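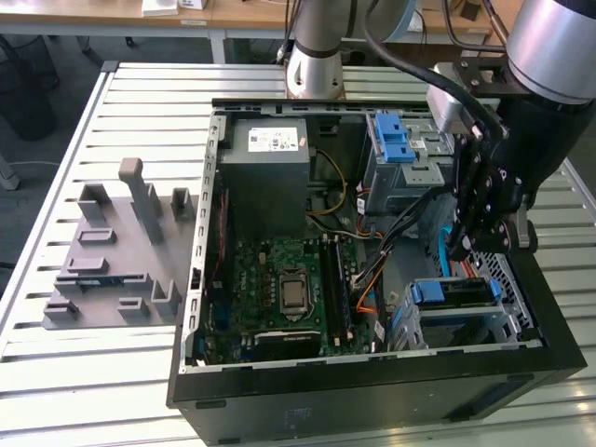

6. Drying and storing the Cerkau sleeping bag

Your Woltitz Cerkau bag must be fully dry before it goes away for the winter. Damp down clumps, loses warmth and starts to smell. Lay the bag flat, indoors, on a surface that lets air through from underneath. A slatted table works well, provided it is cleared and wiped down first. Do not hang the bag by its hood.

6.1 Drying

1. Open the main zip to the foot and turn the bag inside out.
2. Spread it flat and leave it for one night in a heated room.
3. Turn it the right way out and leave it for another night.
4. Feel along the baffles. Break up any lumps gently between your fingers.
5. If lumps remain, tumble dry on the lowest setting with 2 or 3 clean tennis balls.

CAUTION: Do not use a radiator, iron or hairdryer. The shell fabric melts easily.

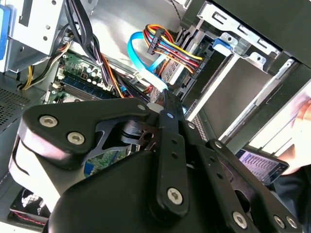 Fig. 2. Black gripper and open desktop computer tower, side panel removed.

6.2 Storing

1. Close the zip, leaving the last hand's width open.
2. Place the bag loosely in the large cotton sack (part 439). Keep the stuff sack for travel only.
3. Store it on a shelf in a dry cupboard, away from direct sunlight. Lofts and garages are usually too damp.
4. Put nothing on top of it.

Note: The Midia liner is washed and stored separately. See section 7.

Note: Bags put away in October should be taken out and shaken once during the winter, then returned to the sack.

CAUTION: Do not use mothballs or scented sachets. The smell stays in the down and cannot be washed out.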